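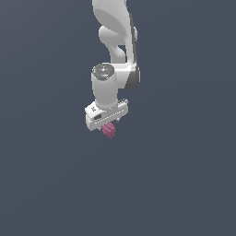
White arm and gripper holding a small pink object, computer-rendered.

Weekend Box Office Assistant, Cistgate Community Theatre

Print | E-mail

We need a box office assistant for our winter season, starting in November. The post is 9 hours a week, mostly Saturday matinees and evenings. You will sell tickets, answer the phone, hand out programmes and help people find their seats. The main house has 400 seats and the studio has 200.

You should be comfortable handling cash and talking to the public. Training on our Fundeck ticketing system is given in your first week. Travel from Ukgate is paid on evening shifts.

To apply, send a CV and a short letter quoting reference 561. Applications close on Thursday, October 22, 2026.

Print this page | E-mail this vacancy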